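Chore robots (household and small-shop automation)

From the Hilham Shop Wiki, a hobby encyclopedia. Main author: Kedir Chala. Last edited 11/10/2019.

A chore robot, the way I use the term on this wiki, is any machine that takes over a job a person would otherwise do by hand at home or in a small shop. Dishes, laundry, sweeping, sorting screws, swapping a dead part in a computer. People keep asking me whether we're there yet, so I've rewritten this whole entry (the old one was mostly me being excited about vacuums). Short version: we're there for a few jobs, close on a few more, and a long way off on the ones you'd most like to hand over.

Background

Factories have had arms welding and painting for decades, and those arms are very good at what they do. The catch is that everything around them has been set up so the part shows up in the same place every time. My kitchen has never once been set up like that! A mug might be in the sink, on the windowsill or under a newspaper, and a machine that has only learned "mug on shelf" is going to have a bad morning.

So when I talk about chores I split them by how messy the starting point is. It's a crude way to do it, but I haven't found a better one.

Floors

This is the success story. A robot vacuum works because the floor is flat, the dirt is small and a missed spot doesn't hurt anybody. I paid 290 dollars for mine and it earns its keep, apart from the fringe on the hall rug, which it eats. Mopping machines are a step behind. Stairs are still mine.

Laundry

Washing and drying were automated before I was born, and I think we forget to count them. Folding is the hard part. Cloth doesn't hold a shape, so the machine has to work out what it's looking at every time it picks something up. I've watched plenty of folding videos, and many of them are sped up, so check the corner of the screen for the playback speed before you get your hopes up. A person can get through a basket while the machine is still thinking about a sleeve.

Dishes

Same story as laundry, really. The dishwasher does the scrubbing and we do the loading. Loading means wet things, glass things and things stacked on other things. I'd put this one further out than folding, but Gebretsadik (see the talk page) disagrees with me and may be right.

Shop-floor chores

Tending a machine, packing boxes and moving bins are all in decent shape if the volume is there. Boka, the packing shop down the road from me, put in a box-filling arm in September and kept it. They run one size of box. They tried it with 6 sizes first and spent more time fixing jams than packing.

Small repair work sits right at the edge, and it's the part I find most fun to follow. Taking a desktop computer apart and putting it back together sounds like a great robot job — hard parts, known shapes, a drive bay that's always a drive bay. Then you look at what the hands have to do.
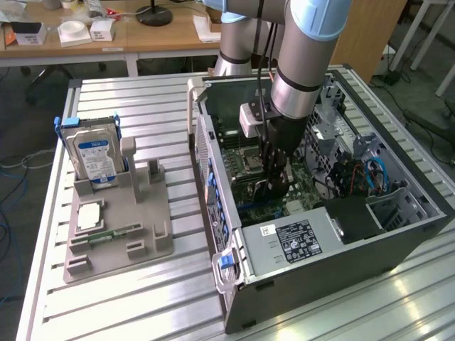

A memory module has to go in straight, with a firm push on both ends, and you have to know when to stop pushing. I do that by feel and by the little click. Force sensing in the wrist helps a lot, and so does having the parts waiting in a holder where the arm knows to find them. Cables are worse. They flop, they snag, and they're never routed the same way in two machines, even from the same maker.

The Flunex test

I grade all of these with a homemade yardstick named after my old Flunex workbench. Give the machine 100 tries at the chore with nobody touching it, and write down how often a person would've had to step in. If it's more than 3, I don't call the job automated. My vacuum passes on a tidy day. Nothing I've seen with cloth comes close, and I haven't had the chance to run it on repair work.

Cost

Prices move too fast for me to keep a table here. What I'd budget for is the time around the machine: mounting it, making holders, teaching it, clearing up when it drops something. Boka's owner says the setup took longer than picking the arm.

See also

Dishwasher loading; Grippers; Robot vacuums, fringe damage; Talk: is a thermostat a robot?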